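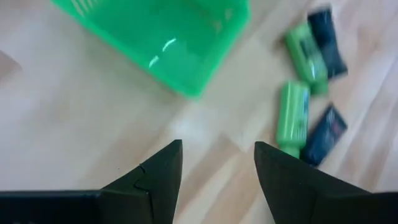

Chapter 2
Where Things Live: Slotting a Warehouse

My first warehouse job was at a parts distributor called Letholm, and on my first morning I walked 20 aisles looking for a box of hose clamps. They were on a top shelf, behind the snow shovels. When I asked why, my supervisor Henrik Lammers shrugged and told me that was where there had been room the day they came in.

So that's slotting, or the lack of it. Slotting is just deciding which item goes in which spot, and I've come to think it's the most fun you can have with a floor plan (my family disagrees!). Chapter 1 was all about getting goods through the door. Now we have to put them somewhere, and in a way that lets a tired picker find them at the end of a shift.

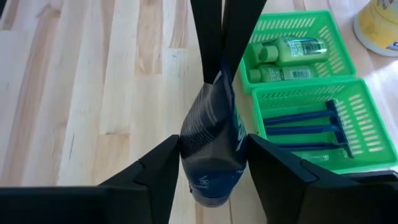

SORKAVVILLE, June – I'm starting this part of the chapter at a folding table in the Usari building, a mid-sized place that ships household goods to small stores. They let me follow the pickers all morning and my feet hurt. On one order I watched, the picker spent 58 minutes on the floor, and 30 of those went to plain walking. Keep those two figures handy – we'll use them again when we get to travel time.
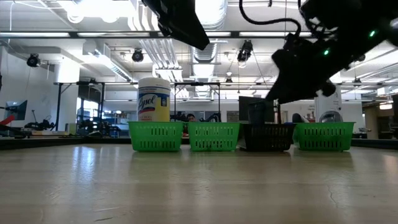

Fast movers go in the golden zone, the stretch of shelf between your knees and your shoulders. Slow movers go high, low, or far away. That part is easy to say, but then you run into the shape of things, and bins that looked fine on paper start to annoy you. Put a tall canister of Lysol wipes in a low plastic basket and it stands well up over the rim, so the gap to the shelf above has to be set by the canister, and the basket height tells you very little. Measure the item standing in its bin, then add room for a hand. I skipped the hand once and we had to move a whole bay of beams.

You'll also meet two schools of thought on fixed and floating locations. With fixed slots, each item owns its spot forever. With floating slots, the system picks any open one and remembers it for you. I grew up on fixed and still love it for small sites, but Usari runs floating for overstock and fixed for picking, and I'd have a hard time arguing with them. We'll start with fixed, using the Tyagi worksheet at the back of the book, so grab a pencil and a list of items you know well.

Related chapters
Chapter 1: Through the Dock Door
Chapter 3: Pick Paths and Travel Time
Chapter 4: Labels People Can Read
Worksheets and Answer Key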